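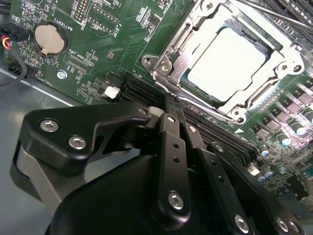 Lanying Wan says the lever goes up before anything else does, and would whoever writes the notebook please put that on the first line this time. So, first line. Lever up, load plate open, then you can think about the chip.

August, 9:40 in the morning, bench side

Job 3870, the workstation from the Soliman batch. It's the old Dell with the Xeon in it, one of the E5s, and I've wanted to get into this one ever since it came in (I have a soft spot for big ugly workstations, they're built like filing cabinets and everything is labeled). Plan for the day was processor out, look at the socket, processor back in, and write up how it all comes apart so the next few go quicker.

Notes as I went, not very tidy:

The heatsink came off earlier than this entry starts, sorry, I forgot to write the time. Old paste was dry as chalk around the rim. I used the Estix wipes and went through way more of them than I'd like. Somebody has been using the Estix box as a coaster, by the way, there's a ring on it.

Memory is out. The slots run right along next to the socket and I like having them clear, otherwise I'm forever bumping a latch. The sticks are in the tray marked 5, in the order they came out, so please don't borrow them for the Brokemeo machine. I know they look like the same sticks. They are not the same speed, I checked.

Left the coin cell where it is. We talked about pulling it and decided to leave the BIOS settings alone until Soliman tells us whether they care. There's a header marked DEBUG up near the battery and I'd love to know what it talks to. Spent longer than I should have looking for a pinout and got nowhere. If anyone has the service manual in paper form, the downloaded one stops at page 46 and the board drawing is apparently after that. Argh!

Case is lying on its side on the slatted bench, which works so much better than the foam mat. It doesn't creep away from you when you lean on something, and small screws mostly stay findable. I put the fixture plate on the left of it and kept it there all morning.

Graphics card stayed in. I went back and forth on that. It sits across the middle of the board and it does make everything feel more crowded, but it isn't in the way of the socket and every extra thing I pull is another thing to put back. Same with the drive and its blue handle. The power cables over by the drive cage are the real nuisance, they're stiff and they want to be wherever your wrist wants to be. A loose velcro strap around them would do it. Adding velcro to the list.
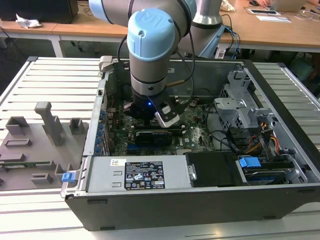

Socket and chip, 11:15

OK, the fun part. Things I want to remember for the next one:

Load plate swings right back on this model, farther than I expected, and it stays there. On the Brokemeo machine it kept drooping and I had to keep nudging it open again, so I was all braced for that and didn't need to be.

Grip the chip by its two side edges and keep off the underside. Straight up, no tilt. Going back, hover first and look for the notches before you come down. I know everyone knows this. I also know we have a Grumport board in the scrap bin with a row of flattened pins, and all of us knew it then too. 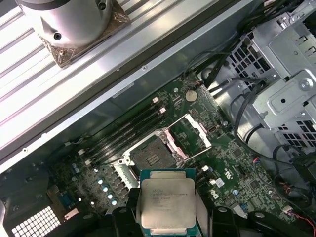 The contacts look fine to me. I went over them with the loupe and the side lamp, slowly, starting from the corner nearest the memory, and didn't find a bent one. Lanying had a look as well and agreed, then told me my lamp was too close. (It was. It gets hot.)

Copied the chip marking into the job sheet by hand, with the loupe, so check me on the last couple of characters before it goes into the database. My 8s look like Bs when I'm in a hurry.

Still to do after lunch: chip seated and plate down, fresh paste, heatsink on, sticks from tray 5 back in, first power-up. If it posts I want to leave it running on the test loop until 4000 passes and see what the temps do. The fan noise is going to be horrible, so I'll start it when people are leaving.

Shopping: Estix wipes, velcro, another loupe (mine has a scratch right in the middle), labels for the trays.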